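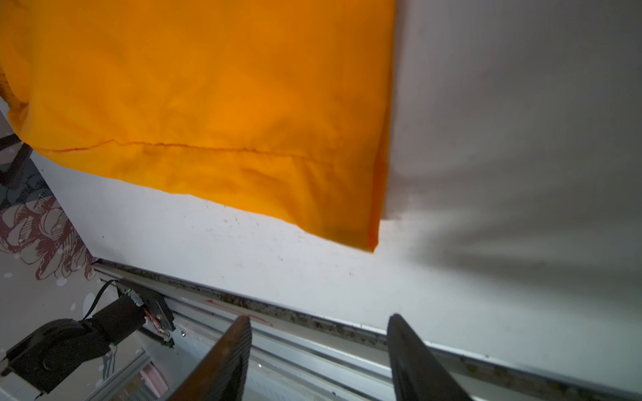
Orange cloth against white.

1/27/22
A few notes on dividend reinvestment, as three of you asked after the last thread.

I bought 197 shares in Stallora when it was still a dull parcels business. I ticked the box to reinvest and forgot it. I now hold 253. All the extra ones came out of dividends.

The price went nowhere for the first four years. I didn't mind much. A flat price meant each payment bought more shares.

Reiko Hosoda asked if I do the same with Jumar. No. Jumar pays out more than it earns and has done for two years running. I take that one in cash.

Check the charge. My old broker took 7 pounds each time it reinvested, on payments that were sometimes under 60. I moved to Mastari mainly for that.

Tax: outside an ISA, reinvested dividends still count as income. You owe on them even though the money never reached your bank. Keep the statements.

Njoroge Lukumay makes a fair point in the replies — if one holding keeps buying more of itself, it can get too big. I cap mine at 3,000 pounds of new money a year, then switch to cash.

Kong reports at the end of January. Will post the numbers when I've read them.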